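Household Tips from the Workbench: What I Learned at a Robot Open Day

Lonosetti opened its doors to the public on Saturday, July 18, 2026, and I went for the free coffee. The company is teaching machines to do chores, and the way you teach a machine to do chores, apparently, is by having patient people do them over and over with a gripper in one hand. I've been doing them over and over for years and no one has offered me a badge.

Our guide was Lewis Matheson, who used to fix washing machines and still looks at every appliance as if it owes him money. He let visitors handle the grippers for as long as they liked, which in my case was long enough to miss the talk on batteries. I came home with a pocketful of notes, most of them useful to people who own nothing more advanced than a pair of kitchen tongs.

Tip one: look at the pads before you blame your hands. A gripper is two fingers and two pads, and the pads take all the abuse. One can go ragged while its partner still looks respectable, as in many marriages.
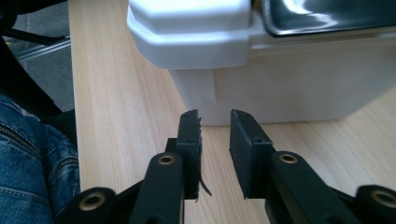
When should a worn grip pad be replaced?
Change it when the edge starts to fray or a strip hangs free, and change both sides together so the two faces meet evenly. The same goes for the rubber tips on tongs and the jaw covers on a bench vise.

Tip two: close slowly. Every visitor that morning went at the job like someone catching a fly, me included. Matheson's advice was to bring the fingers down open, stop, and only then squeeze. I tried it at home on an egg with my silicone tongs and lost only the first one.

Tip three: squeeze less than you want to. If a thing slips, people grip harder, and then it shoots across the room. Wipe the pads first. A damp cloth and a dry one will do for most rubber, and you can skip the fancy sprays. I own 7 of them and can report that they smell nice.

Tip four: fold cloth toward yourself. Fabric is the great humiliation of the robot business. A box stays a box, but a towel becomes something else every time you touch it. The trick they teach the people doing the demonstrations is to pinch close to a corner, lift a little, let it hang still for a moment, and then lay it down in the direction you want the fold to go. It works on fitted sheets too, up to a point. I am still looking for the point.

Tip five: give yourself bare space. Clear the surface before you start and keep the thing you're working on well away from the things you aren't. I had always folded laundry on a bed already covered in laundry, and wondered where the evening went. 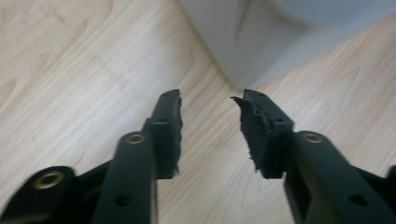 The other half of this tip is to put the job at a height that suits you. Matheson is tall and would raise every counter in America if they let him. For those of us who can't, a sturdy board across two crates makes a decent folding station, and it stores behind a door.

Tip six: mark your screws. The woman at the Clumow table, where they sold spare parts and very hard cookies, puts a dot of paint across each screw head and onto the part beside it. If the line no longer matches up, the screw has moved. I've now done every cabinet hinge in the kitchen. My wife asked why the hinges had freckles.

Tip seven: count your tries. The team repeats a simple task about 100 times before anyone is allowed an opinion about it. I gave my new way of folding T-shirts 20 and was tempted to write to the newspaper. The second batch was slower and neater, and by then I had also run out of T-shirts.

They plan another open day in September, with parking this time. Bring your own cookies.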